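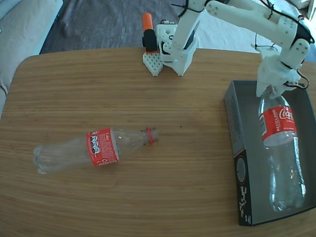
Sorting Plastic Bottles in the Study Lounge
Project report, Introduction to Waste and Materials
Group: Marisol Oyelaran, Benedito Macedo, Radu Barbu
Submitted 9 September 2026

1. Background

The study lounge on the second floor of our building has one trash can and no recycling bin. Drinks are sold downstairs, and a lot of the bottles end up mixed with food waste. Our project asked whether a plain box on the table would be enough to get people to keep their bottles separate.

We ran the project in August, during the summer session. The lounge was quieter than it would be in a normal term, so our numbers are on the low side.

2. Materials

We did not buy anything for the collection. The boxes were cardboard ones we already had, shallow and open at the top. A shallow box lets people see what goes in it, but tall bottles tip over if the box gets bumped. Radu wanted deeper boxes and we still disagree about this.

For practice sorting we used empty soda bottles. A Coca-Cola bottle was a good one to start with. It is clear, the label is red, and the word RECICLAME is printed on it, so the instruction is already on the package.

3. Method

Each bottle was emptied, checked for a cap, and put in the box. Caps went into a separate jar. At the end of the day one of us carried the box down to the loading area and wrote the total in the notebook.

We decided early on to leave the labels on. Peeling them took too long, and Joana Bragança at Pellmont, the company that picks up our building's recycling, told us they take bottles with labels.

The rings were harder to decide on. When a cap is twisted off, a plastic ring stays on the neck. It can be cut with scissors, but we did not want scissors lying around in the lounge – so the rings stayed on too.

Crushing was optional. A bottle with a crumpled base takes up less room, but it also rolls unevenly and is harder to stand up with the others. 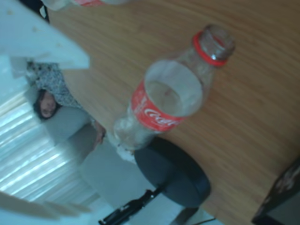
4. Results

We collected 212 bottles. Of these, 145 came in without a cap. We had expected most people to screw the cap back on, and we don't have a good explanation for why they didn't.

The box worked best on the table itself. When we moved it to the floor next to the trash can, people started putting napkins in it.

5. Problems

Some bottles still had soda in them, and the cardboard got soft at one corner. We lined the next box with a bag. We also lost one day of totals when the notebook was left in another room.

6. Next steps

Benedito will repeat the count in the fall with two boxes, one shallow and one deep. We have asked the building office for a permanent bin and are waiting for a reply.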